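Print this page
E-mail this page

How does a robot know what to do with its hands?

A robot arm has motors, joints and cables, but none of those can decide anything. The deciding is done by software, a long set of instructions that runs on a computer. At Skinex, Ekua Tetteh writes software for robots with two arms. One of the jobs her team works on is handling plastic bottles.

The first part of the software is called perception. It takes the pictures from a camera and works out what is in them. A picture is only a grid of coloured dots to a computer, so the program has to learn which dots belong to a bottle and which belong to the table. An orange bottle on a green mat is easier to pick out than a green one would be.

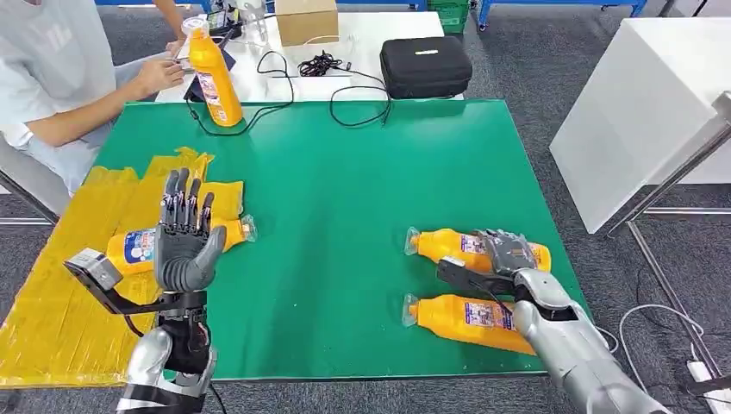 Perception also has to work out which way round a thing is. A bottle on its side can point left, right or anywhere in between, and the hand has to come down at the correct angle. If a cable or another hand covers part of the label, the program must guess the rest from the part it can see.

The second part is planning. The planner chooses a path for each arm. It checks that the elbows will not bump the table and that the two arms will not hit each other - a person does this without thinking, but a computer has to work it out every time.

The third part is control. Control sends small commands to the motors, checks where the fingers are, then sends some more. Squeeze too little and a bottle slips. Squeeze too much and a thin one gets crushed.

Using both hands is harder, as each hand has to allow for what the other one is doing.

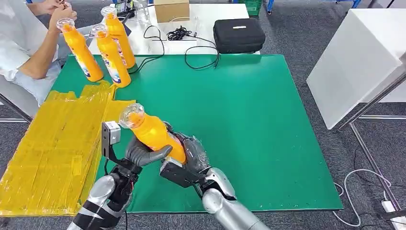

Page last changed: Aug 2, 2021

When two hands share one bottle, the software treats them as a pair. If one hand moves up, the other has to move with it, or the bottle will twist.

Trinidad Herrero tests each new version of the program. In July she ran one version 80 times and wrote down 11 drops. Most of them came from the planner, which had turned the wrist too far.

Words to know

Perception: working out what is there.
Planning: choosing how to move.
Control: making the move and checking it.

Print this page
E-mail this page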